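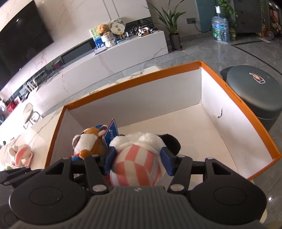 One of the packers remarked at the start that eight years of putting toys in boxes by hand had not prepared anyone for doing it at a tool's pace, and asked that this be taken before the equipment items. Agreed.

**Trurnis — Automation and Work Practices Meeting**
19 May 2018
Present: packing, operations, safety, payroll. Brivon attended for items 2 and 3.

**1. Previous minutes**

Accepted with one correction. The January minutes gave Morkholm as the site for the first automated packing cell. The site is Chin. Morkholm keeps manual packing until the cell has been accepted.

**2. Hand-held gripper work**

Operations reported 191 recorded picks in the last period, of which 119 were passed for use in setting up the cell. The remainder were rejected, mainly for slipped grips and for toys set down outside the box. Plush and crocheted items are being handled in the same sessions.

Packing stated that rejected picks take as long as accepted ones and should count the same toward the shift. Operations agreed. Individual reject rates will not be posted or used in reviews.

Packing also raised hand fatigue. The strain is in the thumb and wrist and is different from that of normal packing, where both hands share the load. Safety proposed that no one work with the grippers for more than half a shift. Agreed as an interim rule.

Brivon asked for slower closing on soft items. Packing replied that loose yarn and small sewn-on parts catch first, and that the people doing the picks know which toys these are. Packing will supply a list by product number.

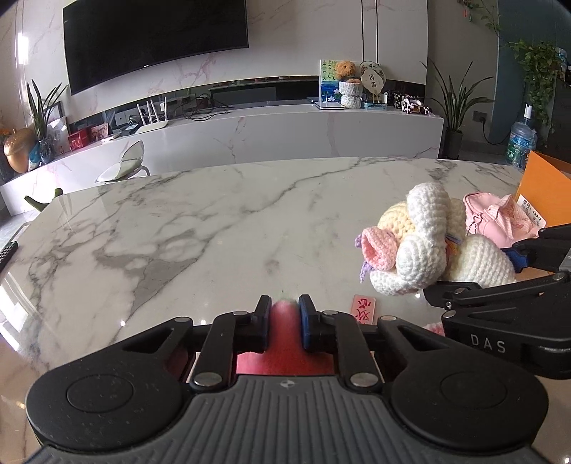 *Fig. 2 — Crocheted toy on the tabletop, two grippers in use.*

**3. Two-gripper handling**

Long or uneven toys are to be handled with two grippers. Brivon's view is that one person can run both. Packing's view is that this holds for light items only, and that a second person should be available for the rest. Not resolved. Both methods will be tried on the same toys and the pick times brought to the next meeting.

Sessions in furnished rooms will continue. Packing noted that table height varies from room to room and that the work is often done leaning forward. Safety will check working height before each session begins.

**4. Jobs and grading**

Seven packing positions at Chin are affected by the cell. Operations confirmed the following:

- no position is to be removed during the trial
- time on the grippers is paid at the operator rate, including setup
- operator posts on the cell are offered first to current packers at Chin, then at Morkholm

Packing asked what happens to these positions after the trial. Operations had no figures to present. Packing asked that the lack of an answer be recorded, and that the item stay open.

Payroll reported that gripper hours have been entered under the packing code. Back pay will be worked out from the session sheets.

**5. Training**

The current instruction sheet covers opening and closing the jaws and little else. It does not mention how to release a toy over a box without dropping it on the items already inside. Packing will draft that section. Brivon will check it against the tool.

**6. Actions**

- Packing: list of toys with loose parts; draft of release section
- Operations: position figures for item 4; one- and two-person pick times
- Safety: working height check; written half-shift rule
- Payroll: correction of gripper hours
- Brivon: closing speed settings; review of draft section

Item 4 carried forward. Meeting closed.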